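Two weeks with the Prinier tabletop arm kit

My old readers know that I write mostly about small workshop tools, so a robot is a little outside my usual garden. But Jessie Rennie, who runs the hire desk at Gremden, had one Prinier kit free in July and she asked if I would like to try it before their next customer. I said yes before she finished the sentence.

The kit is offered for hire, by the fortnight, to schools and small labs which want to teach a robot to pick up things and put them in another place. You get the arm with its gripper, the cables, the software licence and a printed guide of 71 pages. You don't get a table, and you don't get the objects. For objects I used play food and play dishes, as the guide recommends light things with simple shapes for the first lessons.

The setting up took me one long afternoon. The guide is well written up to the chapter on calibration, and there it suddenly becomes written for engineers. I called the support line, and a very patient man, Karthikeyan Annamalai, went through it with me in 30 minutes. Without him I would still be sitting there. He also told me to write down the position of every dish before a run, advice I ignored at first and later regretted.
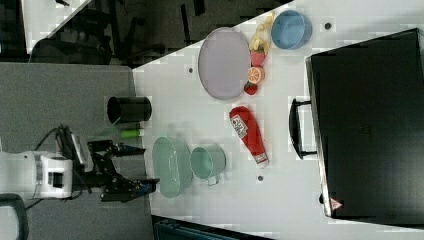

The gripper reaching toward the green bowl, with the fruit beside the big plate.

The first thing I noticed is that the arm is calmer than I expected. I had in my mind those quick machines from factory films. The Prinier moves at the speed of a person who is carrying a full cup of tea. You can raise the speed in the settings, but I was not brave enough to go past the middle value, and for learning I think the slow one is better anyway. You have time to see where the fingers are going, and you have time to press stop.

The lessons work like this. You guide the arm through a task, the software records it, and after enough recordings you let it try alone. The guide asks for 140 recordings for one simple task. I made more than 400 in total over the two weeks, for several tasks, and my shoulders can confirm this number.

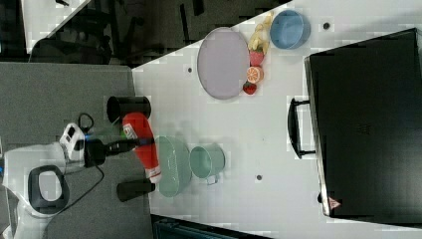 Ketchup bottle in the gripper, next to the green dishes.

The bottle was my favourite object and also my biggest trouble. A squeeze bottle is round, so the angle of approach matters a lot. If the fingers close a bit too high, it wants to turn. I changed the grip force three times before I was satisfied, and here I must complain a little: the force setting is hidden two menus deep, under a name which says nothing to a normal person. Please, Prinier, put it on the first screen.

Other small complaints. The cable is shorter than I would like, so plan your table near to the power point. The software forgets the colour labels of my tasks each time I close it. And the fan in the control box is not loud, but it has a high tone that my wife could hear from the kitchen. 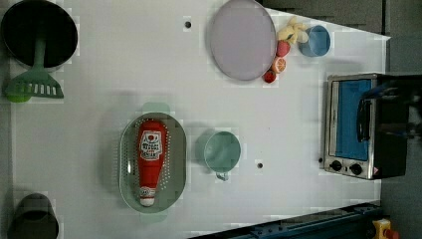
I compared the price with two other offers. Losuvetti has a cheaper hire, but you pay separately for support, and after my experience with the calibration chapter I would not go without it. Grewal sells only, no hire, and their kit is aimed at people who already know what they are doing. For a school that wants to try for one term and then decide, I would take the Prinier. For somebody alone at home it is too much money, in my opinion, unless you can share it with a club.

I gave it back to Jessie last week, in its box, with all the cables rolled neatly. She asked if I want it again when the new software comes out – I have already put my name on the list.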